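We've had the new floor at Mirnell for 6 weeks now, and I finally got the gallery page together! If you remember our old place (low ceiling, brown carpet, one window that looked onto a wall), you'll know why I'm so excited. Dennis Clegg worked out the layout with us on a big sheet of paper, Radwa Shawky talked us out of putting partitions everywhere, and I'm so glad she did – the openness is what makes it.

## The round table and the big floor

My favorite spot in the whole place! The round table has the middle of the room to itself, and there's usually a book lying open on it. I love how the ceiling lights streak across that speckled floor, and the frosted glass along the left wall keeps things private without making it gloomy. Lockers and the coat rack are at the back near the glass door, so your jacket has somewhere to go the minute you walk in.
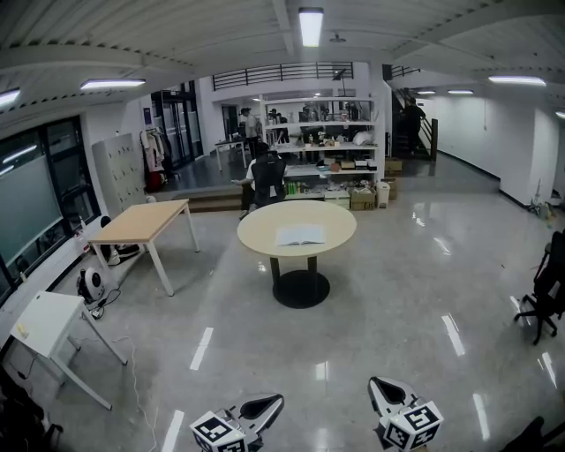 ## Paper on the table

Branwen Jarman's print drafts are the reason we wanted a proper reading table in the first place. She likes to go through everything on paper with a pencil before it goes back to Pankaj Rajput for layout, and the Drornitz handbook alone came to 51 pages in its last round, so you can imagine the spread when she and Santosh get going on a Friday afternoon.
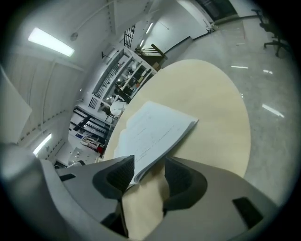
Reading on paper has changed how we work more than any of the furniture, if you ask me. At the old place we'd all mark up our own screens and then spend the next morning trying to match up the comments, and it was so slow! Now two people sit down together, talk it over and come away with one marked copy. A thick bound stack like this one fits nicely on the pale round top, and having no corners means you can pull up a chair wherever you like. Santosh Dubey wants a second table just like it for the Serine project, and he has my vote – I'd put it closer to the windows.

More pictures in February, once the plants are in. Come by and see us before then if you're in the neighborhood, we'd love to show you around!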